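I have been putting off writing up the Gikeck gripper because I wanted to like it more than I do. People keep telling me it is the one to get if you record your demonstrations by hand and play them back on an arm later. Maybe so. I've had the Nornel for two years and it has never impressed me, but it has never surprised me either, and I put a high price on that.

The pitch for the Gikeck is the fingers. Flat, stiff blocks, no soft pads, and a wrist camera that sees both of them the whole time. The sales page says 3,000 cycles without adjustment. I did 669 before I got bored, and the opening had drifted by 2 millimeters. Is that a lot? On a cereal box, no. On glass with a taper, I think it is.
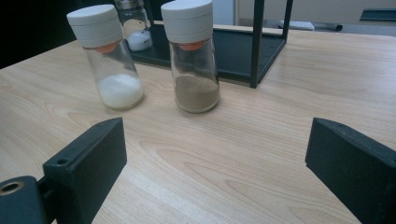
My routine is dull on purpose. Reach, close, lift, put it in the rack or take it out of the rack, back off, start over. I do 20 runs with each gripper in the same light and then let the Flusto controller replay them on the arm. The Nornel got through 17. The Gikeck got through 14, and four of its six misses were the same miss: one finger touches first, the jar rotates, and the second finger arrives where the jar used to be.

You could blame me for that. Danish Usmani certainly did when I sent him the logs. He thinks my approach angle is too steep and that a stiff finger punishes you for it. Fair enough, but a gripper sold for hand recording should put up with a human wrist at four in the afternoon.

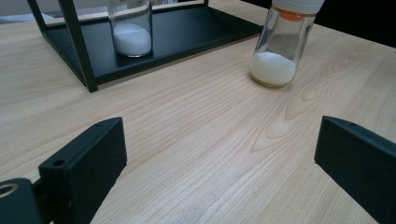 Clear containers are where I expected the camera to earn its money, and it half does. The picture is sharp and I never had to guess where the fingers were. Depth is another matter. With the fingers open like this and lined up on the jar with the orange ring, I would trust that ring under the cap, and the white crystals in the bottom, long before I trusted any edge of the empty glass between them. The Uddin camera I tried in October had the same trouble and cost less.

So I'm keeping the Nornel on the bench. The Gikeck goes back on the shelf until somebody sells softer pads for it, and if the pads cost what I think they will, it can stay there. I still want to try it with a slower close, which the Flusto will let me set, but only in steps that are too big to be much use.

Comments

tbrandt: Did you zero the fingers between sets? Mine drifts too, but most of it comes back if I do.

Author reply: Once, halfway. It came back by half a millimeter. I don't want to do that every set.

oddjoint: 14 vs 17 out of 20 is not a big gap. I'd want more runs before calling it.

Author reply: Agreed on the gap. It's the four identical misses that bother me.

Copyright the author. Contact | Back to top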